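Flekby's Old Creamery Building Goes on the Market, and I Went to the Open House

2018-05-26

By Leonie Fairweather

If you've driven through Flekby any time since December you've seen the plywood come off the windows at the old creamery, and if you're anything like me you've slowed way down to peek in. Well, it's for sale! The sign went up this week, the first open house was yesterday afternoon, and I was standing on the steps before they even had the door propped.

Quick version for those of you who only want the numbers. The building has been split into 12 condos on 3 floors, most of them with two bedrooms, and the biggest is a corner place on the top floor with just over 2,000 square feet. The seller is Skemon, the same outfit that did the row houses by the mill pond. Smaranda Costache is the listing agent, and she told me prices won't be posted until the county signs off on the final survey. I asked her for a ballpark and she laughed at me, very nicely.

Now the long version, because I've been waiting years to see the inside of this place and I'm going to enjoy it.

You come in off Stemen Street through the old loading door, which they kept (thank goodness) and hung on a new track so it slides with one hand. The lobby is small. I'd pictured something grander, but the brick has been cleaned up and the floor is the original tile, patched in a few spots with tile that doesn't quite match. I like that it doesn't match. A man next to me didn't like it one bit and said so to everybody in the elevator.

The first-floor units are the ones I'd skip. The ceilings are high and the closets are enormous, but the windows on the street side sit low, and you'd be looking straight at the knees of anybody walking to the bus stop. The ones in back are better, and two of them get a little patio. Go up one floor and it's a whole different feeling, with light coming in from the river side and those deep sills you could sit on with a cup of coffee all morning.

Kitchens are plain, with white cabinets, gas ranges, and a pantry closet in every unit. I opened every pantry I could get to, and I think they're the best thing in the building. Good deep shelves, an outlet inside for your mixer, and a bottom shelf high enough off the floor to slide a whole box of groceries under it.

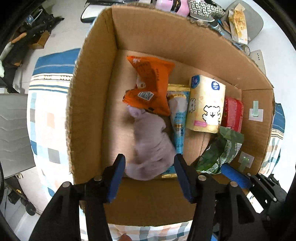
The bathrooms are less of a win. Only the top-floor units have a tub, so if you've got little kids or you're a bath person like me, that narrows things down in a hurry. Smaranda said buyers who sign early may be able to swap the shower for a tub at their own cost, but she didn't have a price for that either. I'd get it in writing.

Selma Mujić was there with her tape measure. Some of you know her from the fabric store, and she and her husband are thinking of selling their place on the hill and moving down where they can walk to things. She measured the elevator twice and says her dining table will not fit in it, and the stairs have a turn at the landing, so that's something to think about if you own anything long. She still put her name on the list for a back unit on the second floor.

Parking was the question everybody wanted to ask, and it's the one with the fuzziest answer. Each condo gets one space behind the building. There's no guest lot. Shabani Muli, who's handling the site for Skemon, told a bunch of us by the mailboxes that the company is talking with the town about sharing the lot across the street in the evenings. Talking is as far as it's gotten. Anyone who has tried to park down there on a summer night knows how full that lot gets already, and I'd want to see that one settled before I wrote a check.

Monthly dues haven't been set. They'll cover the roof, the elevator, snow removal, trash, and water, and every owner pays their own gas and electric. Pets are okay up to two per unit. Short-term rentals are not allowed, and I heard some happy noises when Shabani said so.

And there's a shop space on the ground floor, at the corner where the butter counter used to be! It's going to be rented, not sold. Chutima Ongart has signed on to open a second location of Pop, her soda and sandwich place, and she was walking around in there with a roll of masking tape, marking out where the counter goes. She's hoping to be serving by December. She says no live music and no deep fryer, so the folks upstairs can relax about the smell and the noise. I asked about the cherry lime and yes, it's coming along too.

A few odds and ends. The basement storage lockers are dry but short, and I had to duck. Bikes go in a cage by the back door. The laundry hookups are in the hall closet in every unit I saw, and the machines aren't included. The roof deck that was on the first set of drawings is gone, and when I asked Shabani if it might come back he said the roof wasn't built to carry it.

There's another open house next week, same hours, 2 to 5 in the afternoon, and you don't need an appointment. Use the Stemen Street door and wear decent shoes, as the back lot is still gravel. If you want to be called when the prices come out, put your name on the sheet in the lobby.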